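3.2 침상 환경과 직물 배치

본 절에서는 침구 정리 과제 중 소형 직물을 펼치고 모서리를 정렬하는 단계의 조건을 기술한다. 분석 대상은 2018-07-15까지 확보한 262건의 시행이며, 침구를 교체하는 동작은 제외하였다. 과제 분류는 Brumer 분류표를 따르되, ‘펼치기’와 ‘접기’ 사이에 ‘모서리 확보’를 별도 단계로 두었다. 기존 분류표에서는 이 단계가 펼치기에 포함되어 있어, 첫 모서리를 잡기까지의 지연과 이후의 당김 동작을 분리하여 측정할 수 없었다.

바탕면은 시트를 씌운 넓은 침상으로 통일하였다. 시트의 주름은 시행 사이에 다림질하거나 다시 당겨 펴지 않았다. 실제 가정의 침상은 완전한 평면인 경우가 드물고, 주름이 직물 가장자리의 식별에 미치는 영향 자체가 관심 변수이기 때문이다. 직물은 시트와 색상 대비가 분명한 것을 사용하였으며, 초기 상태는 (a) 느슨하게 펼쳐진 상태, (b) 한쪽으로 구겨진 상태, (c) 뭉친 상태의 3종으로 구분하였다. 초기 상태의 판정 기준은 Stundico 절차서의 직물 항목을 준용하였다.

모서리 확보는 직물의 한 꼭짓점 또는 그에 인접한 변이 파지된 시점으로 정의한다. 파지점이 꼭짓점에서 벗어나면 당기는 방향과 직물의 대각선이 어긋나고, 반대편 변에 접힘이 남기 쉽다. 따라서 파지 위치는 ‘꼭짓점’과 ‘변’으로 나누어 기록하였다. 그림 4는 침상 위에 놓인 직물과 그 가장자리의 파지를 서로 다른 시점에서 나타낸 것이다. 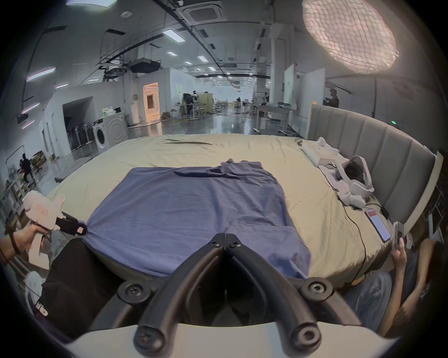
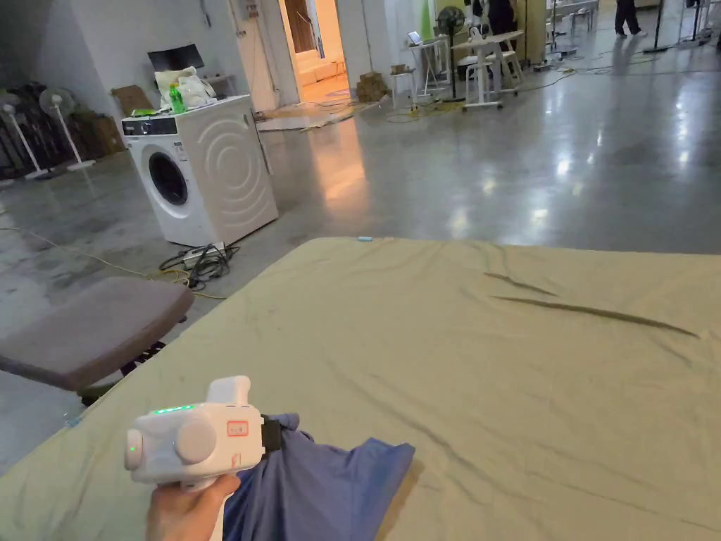 그림 4. 시트 위의 직물과 가장자리 파지. 위: 느슨하게 펼쳐진 직물의 모서리 파지. 아래: 구겨진 직물의 가장자리 파지.

전체 시행 가운데 126건은 초기 상태 (b)에 해당한다. 이 조건에서는 접힌 변이 꼭짓점으로 오인되는 사례를 별도 부호로 표시하였다. 한 시행의 상한은 900초로 설정하였고, 상한에 도달한 시행은 결측으로 처리하지 않고 중도절단 자료로 취급하였다. 정렬 오차는 직물의 긴 변과 침상의 긴 변이 이루는 각도로 산출하며, 잔여 접힘의 면적은 정렬 오차와 합산하지 않고 따로 보고한다. 두 지표의 산출식은 3.3절에 제시한다.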